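About us

Nerach is a small office in Istden which helps companies and schools to plan the purchase of robots. We do not sell machines and we take no commission from those who do. Our customers pay us for the hours we work for them, and they receive a written plan with a budget.

Corina Trummer founded the office after many years in the purchasing department of Hämmerli. There she saw often that the arm was paid from the budget, but the fingers, the table, the safety check and the training of the staff were forgotten. With these things a project can become 42 per cent more expensive than the first offer.
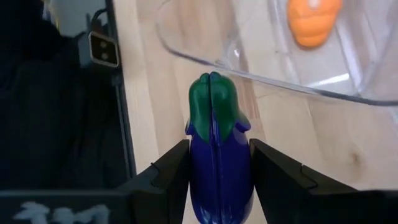 Before we ask for any offer, we want to know which objects the robot must take in hand, how often, and who will look after it in the evening shift. A smooth, round piece needs other fingers than a flat box. We then compare at least three suppliers and calculate the costs over seven years, with spare parts and repairs included.

Today we are four persons. For smaller budgets we have made Dustness, a planning sheet that you can fill in yourselves and send to us for checking. The first talk is free of charge, by telephone or in our office in Istden.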